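Zolten Opens Fourth Repair Counter, in Skudevby

SKUDEVBY - Zolten will open a repair counter for small household electrical goods in the former Petersen hardware store this August. It is the company's fourth counter and the first to open on Sunday afternoons.

Customers can bring in lamps, kettles, toasters, fans, radios and power strips. Staff will check each item at the desk and give a written price before any work begins. Zolten carried out 3,022 repairs at its other three counters last year, and 223 of those items came from Skudevby households.
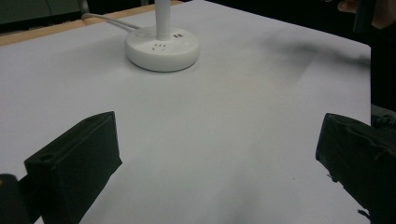

Do customers need a receipt to have an item repaired?

Zolten accepts items of any age and brand without a receipt. A receipt is only needed when the repair is claimed under a store warranty.

The counter will stock 2,000 spare parts, including plugs, switches, fuses and cords. Parts not kept on site will be ordered through Norix, the company's supplier, and most arrive within a week. Items that cannot be repaired may be left for recycling at no charge.

Large appliances - washers, stoves and refrigerators - are not accepted at the Skudevby counter. Parking is available behind the building, and the entrance is on the yard side.

Media questions may be sent to the Zolten press office.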